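Gondale Weekly: what the papers left out in September

The council meeting in Flakidbridge lasted until 11 at night, and the main subject was the closing of the Solberg ferry office. 220 people signed up to listen in the hall. On the next morning I bought the two local papers and I listened to the radio news at 7, and I must say that I was surprised.

The Pomeck Courier gave the whole story four lines on an inside page, under the tide tables. The front page was used for a quarrel between two councillors over a parking space. The radio mentioned the meeting - but only to say that it had "ended late". There was no word about the petition with 3,078 names, which was handed over before the first speaker.

I do not think that somebody gave an order to keep silent. It is more usual that an editor looks at the same kind of story for many years and stops to see it. The quarrel had two angry men and a good quotation, and the ferry office had a long report with tables. Still, when the same paper wanted the new ferry route three years ago, it found space for it almost every day, with maps and interviews with happy passengers. Now the same passengers are asking questions and they get four lines.

Aslak Kvam, who has read both papers for this newsletter since the spring, wrote to the Courier and asked how the choice was made. He received a short and polite answer that "coverage is planned according to reader interest". He has written again and asked how this interest is measured. We will print the reply when it comes.
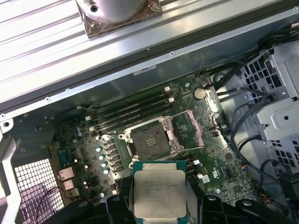
2 min read

Readers in Solberg have also sent us their own notes from the meeting, and we thank them for this. If you were in the hall and heard something that was not reported, please write to us before the end of the month. Please say if we may use your name. Next time we will look at how the radio chooses its guests for the morning debate, where the same few voices come back very often.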